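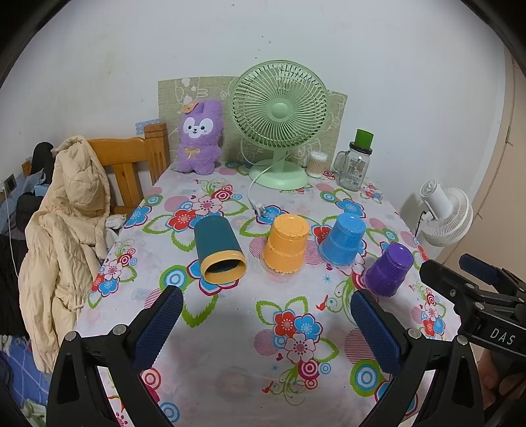
Textile Pattern and Repeat – Week 3 Handout
By Teguh Ngui
18th February
14 shares | 3 comments

Last week we stopped just as it was getting good, so let's pick up with the repeat! A repeat is the smallest block of a design that can be copied across the cloth without a visible join. Everything you see on a printed tablecloth, a curtain or a summer dress grows out of that one block.

Three layouts to know for the sketch test:

Block repeat. The unit sits in straight rows and columns. Easy to draw, but big motifs tend to line up and make stripes you never wanted.

Half-drop. Each column slides down by half a unit. This is the workhorse for large florals – your eye travels on the diagonal and stops hunting for the join.

Brick. The same idea turned sideways, with rows shifting instead of columns.

Now, color. In screen printing every color needs its own screen, so a busy floral costs more to set up than a quiet one. The Rotelari sample book (on the shelf by the sinks, please put it back) has 265 designs, and I love how many of them get by on four screens. Look at the overlaps, where two inks make a third color for free!
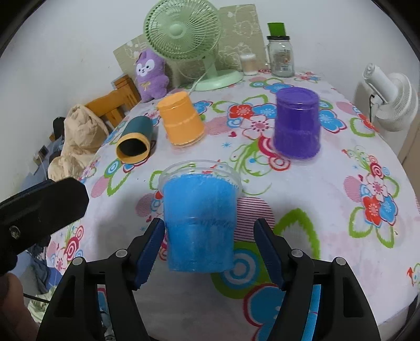 Blue against a printed cloth. Strong colors shift with their neighbors.

Try that with your own swatches. Put one flat blue on white, then on red, then on a crowded floral, and write down what changes. Some of you will see it go greener or duller, and you won't all agree, so bring your notes and we'll argue about it.

Reading: Cherkaoui handout, the section on scale. Bring one half-drop in pencil, 200 mm square, no color yet.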